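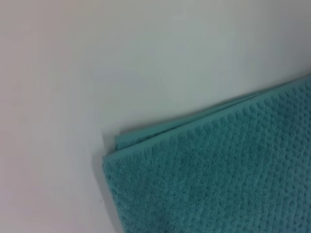 Home Programmes Reports Partners Contact
Filed under: Funded work / Progress reports

Household Textile Handling: second progress report to the Trilevia programme office
Prepared by Sewwandi Fakir, data collection lead, Renport site
Thu 28 July

1. Period covered

The report covers the work done since the first report was accepted. It deals with the collection of folding examples for the learning system, the checks applied to them, and the plan up to the November review. Spending is reported separately on the usual form.

2. Position against plan

The target set in the grant agreement is 3000 accepted examples of towel and cloth folding. Collection is behind the planned rate. The main cause was the loss of working time in the first part of the period, when the wrist camera mounts supplied by Grundex had to be returned for a change to the cable clamp. The original clamp let the cable pull on the camera body at full wrist rotation, and the view shifted slightly over the course of a session. Examples recorded with the old clamp have been kept apart and do not count towards the target.

Since the mounts came back, each operator has been asked to record in blocks, with a calibration check before and after every block. If the two checks disagree by more than the agreed tolerance the whole block is held for inspection. Only one block has been held under the new arrangement, and it was released after the checkerboard was found to have been placed face down on its backing sheet for the second check.

3. What an example contains

An example is one complete attempt by an operator driving the arm by hand controller, from first contact with the cloth to release. It holds the wrist camera video, the overhead video, joint positions, gripper opening and a short written label. The label gives the item, its starting state and the task asked for.

Starting states now in use are: flat; folded once; folded twice; crumpled. The folded states were added at the request of the modelling group at Alaoui, whose early policy performed acceptably on flat towels and poorly when asked to take hold of one that was already folded. At a folded corner the gripper must either take all the layers or separate the top one, and the first set of examples gave the policy very little to learn from on this point.

The request has changed how sessions are run. Operators are now told before each attempt whether to lift the full stack or the top layer only, and the instruction is stored with the label. Attempts in which the wrong number of layers is taken are kept and marked as failures.

4. Materials

Thick textured towels with a flat woven hem have proved the most useful single type. The hem gives the wrist camera a clear line to follow and the raised weave makes the orientation of the cloth easy to recover, even in slightly soft images. Thin cloths are harder. Their edges lie close to the table, cast little shadow, and are often missed by the edge labelling tool.

The pale table surface has been retained. It separates well from strongly coloured cloth and poorly from white and cream cloth. A darker surface has been bought and will be used for the light items only, so that the existing examples remain comparable.

Towels are washed at the end of each week. New towels are washed before first use, as the factory finish makes them stiffer than they will be later and the corners behave differently under the fingers of the gripper.

5. Quality checks

A sample of 200 examples was drawn from the accepted set and reviewed by a second person who had not recorded any of them. Of these, 148 were passed with no comment. The remainder were returned with remarks, most of which concerned the written label: the starting state was given as folded once where the video showed folded twice, or the item name did not match the agreed list. The labels have been corrected. A smaller group had dropped frames in the overhead video and has been withdrawn.

The label form has since been changed so that item and starting state are picked from a list. Free text is still allowed in the remarks field.

6. Open matters

Gripper pad wear. The pads lose grip on fine cloth before any wear can be seen. They are now changed on a fixed schedule. Grundex has been asked whether a harder compound is available and has not yet replied.

Lighting. Afternoon sun reaches the second table and alters the colour of the surface between blocks. A blind has been ordered. Until it is fitted, the second table is used in the mornings only.

Operators. The site has 3 trained operators. A fourth would allow both tables to run all day and would recover most of the lost time by the November review. A request to move unspent travel money to this purpose is attached to the spending form, and a decision is needed from the programme office before recruitment can start.

Data transfer. Delivery to Alaoui is by encrypted disk. The network route was tested and is too slow for the video at full size.

7. Next period

Collection of top-layer lifts will continue until that group matches full-stack lifts in number. Work on light items will start once the darker surface has been fixed to the first table and the overhead camera exposure reset. The next delivery to Alaoui will contain accepted examples from the new mounts only, with the marked failures in a separate folder.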